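Subject: Re: [makers-automation] Budget for the second bench, what did we forget?
From: Joelle Nimri
To: makers-automation list
Reading time: 4 min

Carla Nasrallah wrote in May:
> Before I take this upstairs I need one number and a list behind it.
> Last year we asked for an arm, got an arm, and then spent the summer
> asking for cables, a bench and somewhere to put things. Can someone
> who has been through it please write down everything the second
> bench needs, including the boring parts? Also, do we buy another
> hand-held gripper or share the one we have?

Hi Carla, hi all,

Yes! I've been waiting for somebody to ask, so forgive the length.

Short answer to the last question first: buy another one. Sharing sounds fine until two people want it on the same morning, and then one of them is doing paperwork. I kept a tally of our sessions for one term. We had 80 slots booked and ran 71 of them, and most of the ones we lost were lost to waiting for the gripper. A second unit pays for itself in people's time before you even get to the data.

Now the boring parts, which I love. Boletti quoted us 1,570 for the bench, the stand and the shelving together, delivered and put up. I compared that with buying the same stuff piece by piece and it came out close enough that I'd take the bundle and skip the weekend with the Allen keys. Ask them to hold the price in writing. They did it for Dirkdale and they'll do it for us.

Shelving: get slotted uprights, so you can move the shelves when you change the task. Our fixed ones at the old place drove me up the wall. Three shelves is plenty. If you leave real reach space underneath and between them you can use the same unit for storage and for pick-and-place work, and that saves you a whole line in the budget.

Printed markers: cheap, but print spares and mount them on something stiff. I'd put a small sum down for this every year. They get scuffed, somebody sticks tape on one, and there goes an afternoon of recalibrating.

Lights: please, please don't leave these to the end. I know they belong to the building and "aren't equipment," but if the light changes between sessions you'll be sorry. Ask for a fixed setting and a label on the switch.

Props: bottles, boxes, cups. Put in a real line for them even if it's tiny. Mix full and nearly empty ones, different caps, different labels. We started out bringing things from home and ended up with a collection that was all one brand of yogurt.

Storage: I had this at zero last year. It is not zero. Work out how much you save in a session, multiply by the sessions in the plan, then double it for the backup. I've attached my sheet to the wiki page, tab 13, and you can just type over my numbers.

For scale, this is the kind of corner I'd like the second bench to match, table in front, shelves on the wall side: 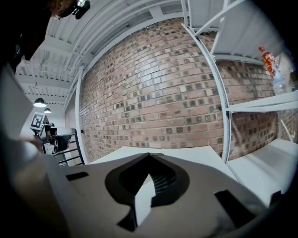 Bram Timmermans: I agree on nearly all of it, but I'd move the service contract up the list. Clamholm covers parts for the first year only, and the gripper fingers are what wear out. If Carla is giving them one number, it should have the second year in it, or we'll be back asking for money at the worst time. I'd also get a competing quote from Abou Jaoude before we sign anything with Boletti, even if we don't use it.

Bram sent me that off-list and said I could paste it in. He's right about the fingers, and I've added a line for two spare sets. On the second quote, I'm happy to call them — I have to talk to them about the old stand anyway.

So Carla, what I'd send upstairs is the Boletti bundle, one more gripper, spare fingers, markers, props, storage and year two of service. Lights as a separate request to the building. If they cut something, let them cut the props line and I'll go around with a bag.

I'm really excited about this one. Two benches means new people can practice without holding anyone up, and I've wanted that since I joined!

Can you tell me when you need the final sheet?

Joelle

3 replies · 2 shares

Recent in this list
Spare fingers: print or buy?
Who has the key to the parts cabinet
Dirkdale visit, notes from Bart Dijkstra
Nour Zoubi's template for comparing quotes
Re: Re: Labels for the light switches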